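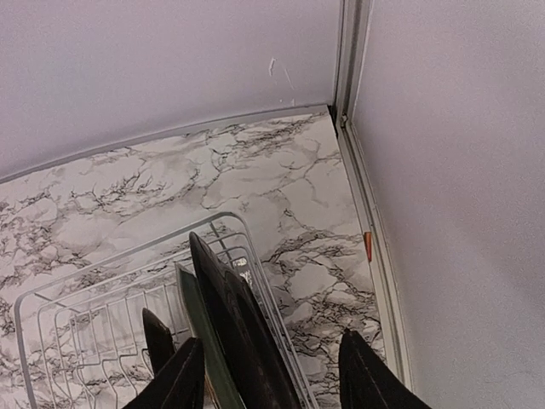 Maltby Counter Set
README, last edit 8 December 2024

Photos and notes on crockery at one kitchen counter. Plates in a drying rack, mugs on the worktop, putting away and setting out. Part of Heduto, the household stuff collection. Replaces the September upload, which had the wrong labels on half the plates. Delete that one if you still have it.

What's in it

- 11 folders, one per session
- notes.txt in each folder, very short
- labels.csv, one line per item per photo

Counter is white with a dark vein pattern, marble look, very shiny. Labeled "counter_marble" even though it's only the look, we know. Walls are tagged "lavender" everywhere. Session 5 used to say "gray", fixed.

Mugs

Labeled by main color, then by pattern or handle if there is one. A mug gets its own line even if only the rim shows.

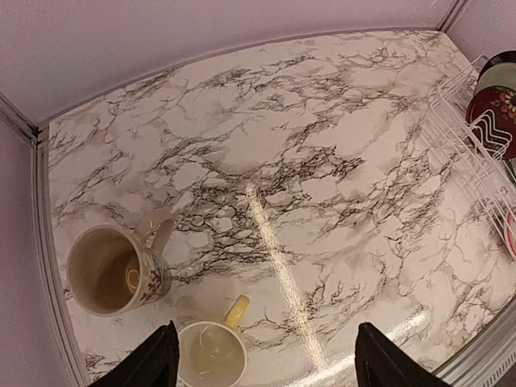

Cream mug with brown leafy or floral pattern (mug_cream_pattern), smaller white mug with yellow handle (mug_white_yellow).

Glare on the counter is bad in a lot of these. Left in. If you need clean color on the mugs, pick from folders 2 and 10, blinds were down.

Plates

Rack is white wire, label "rack_wire". Plates standing in it get "upright", anything lying down gets "flat". Overlaping plates: label the front one first, then work back. Dark plates are the hard ones. Black, dark brown and dark green look alike when you only get the edge, so check the color column before you train or count anything on it. Unsure ones marked "dark_unk". 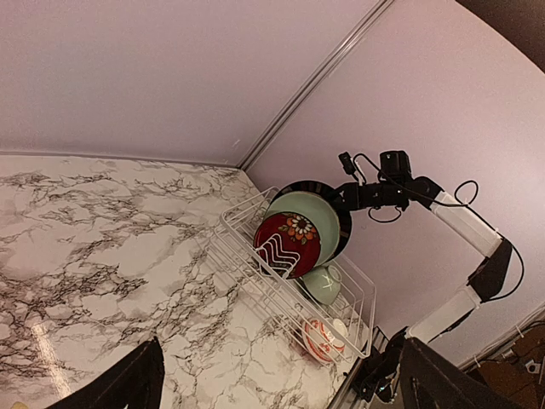

Front to back: plate_red_floral, plate_green_pale, plate_black_ribbed. All upright.

Known problems

- "plate_green" and "plate_green_pale" are two labels, keep them apart
- a few rows have the mug handle side missing
- folder names dont sort right past 9, add the zero yourself
- Saha spreadsheet export breaks on the comma in the notes column, use the plain csv

Use

Free for teaching and research. Credit as "Heduto / Maltby Counter Set". Corrections go on the Clollamen page, put the folder number in the title.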